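Growing for the Neighbors: What a Small Cut-Flower and Bedding-Plant Nursery Brings to Its Town

Final project report, Introduction to Horticultural Business
Submitted December 20, 2019

Why we chose this subject

When our group first sat down to pick a topic, we had a long list of ideas and very little agreement. Two of us wanted to write about greenhouse heating, and the other two wanted to write about farmers markets. What brought us together in the end was a visit to Nundel, a family nursery on the edge of town where most of us had bought a tomato plant or a Mother's Day basket at some point without giving much thought to the work behind it. We came home with muddy shoes and far more questions than we had brought along!

The question we settled on was a simple one. When a household spends money on plants at a local nursery, how much of that money stays close to home, and who does it reach along the way?
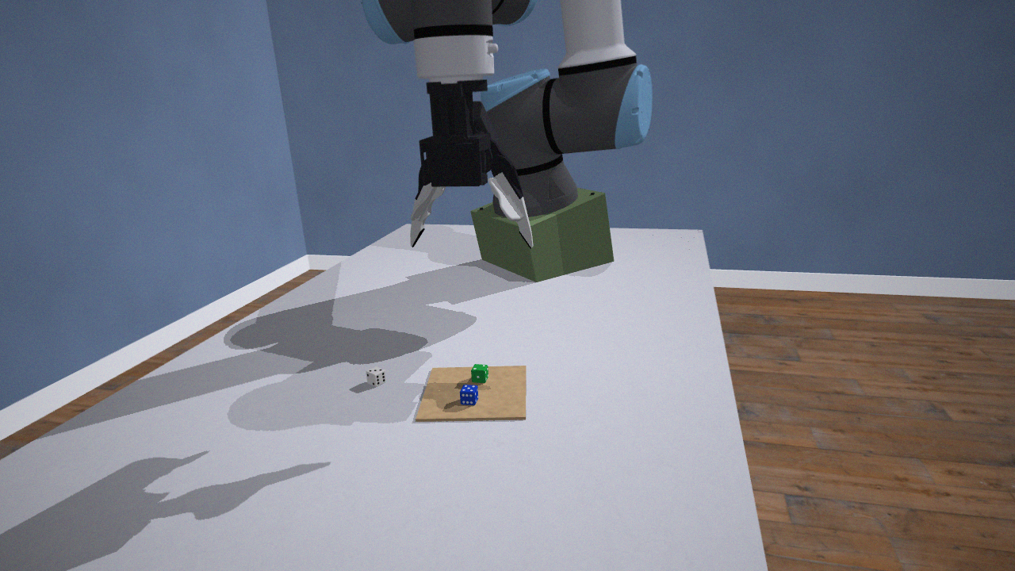
To find out, we handed out a short paper survey at the nursery checkout and at the Pichler garden center across the river, which buys part of its spring stock from Nundel. We received 367 completed surveys. We had printed 800, so we were pleased with that, although we would have liked more answers from younger shoppers (most of them walked right past our little stand, and we can't really blame them).

We also spoke with the growers about their costs. They were generous with their time and let us look over a season of seed, soil and pot orders, with the prices left out of our report at their request.

What the shoppers told us

Of the people who answered, 201 said that they bought plants mostly for a front porch or yard that other people could see. We had expected vegetables to come first, and they did not. Another 94 said they were buying a gift. The rest gave mixed answers, and we grouped them together as "other," perhaps a little too quickly.

Many people wrote notes in the margins, which we enjoyed reading more than anything else in the project. Several wanted more plants for shade. A good number asked for smaller pots at a lower price, and one person filled the whole back of the page with praise for a purple petunia.

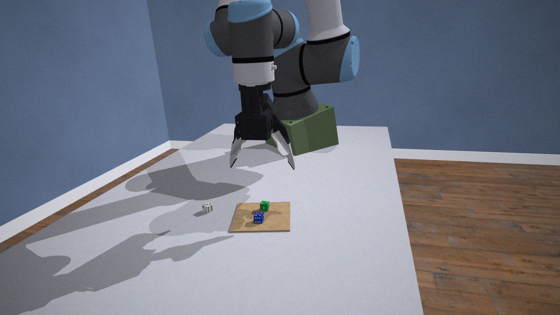 Where the money goes

Wages are the largest cost at Nundel, and nearly all the workers live within a short drive. Potting soil comes next, bought from Multetti, a regional supplier. Plug trays – the young seedlings that growers finish in their own greenhouses – come from Trolura, which is out of state, so that share of the money leaves the area early on.

March is the hardest month. The heat is still running, the benches are full, and hardly anything has been sold yet. The growers told us that one cold week at that point can change their plans for the whole spring.
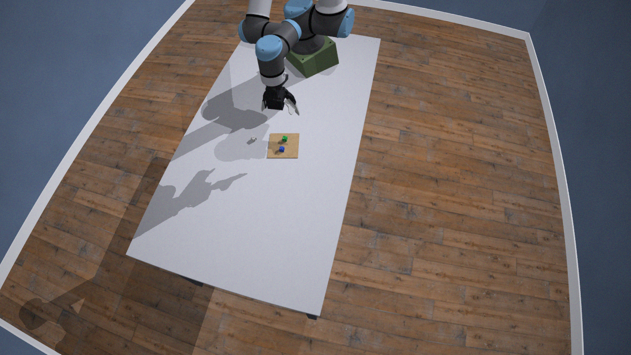
We had hoped to put a single dollar figure on all of this, but our records covered only one season and one grower, and we did not feel right stretching them that far. A group taking this up next year should ask for at least two seasons of orders and should begin the survey earlier, before the first warm weekend brings everybody out at once.

We would also word the third survey question differently. We asked "How often do you buy plants?" and got answers like "too often," which made us laugh but were very hard to put in a table. The revised question, with set choices to check off, is included with our survey form at the back of this report.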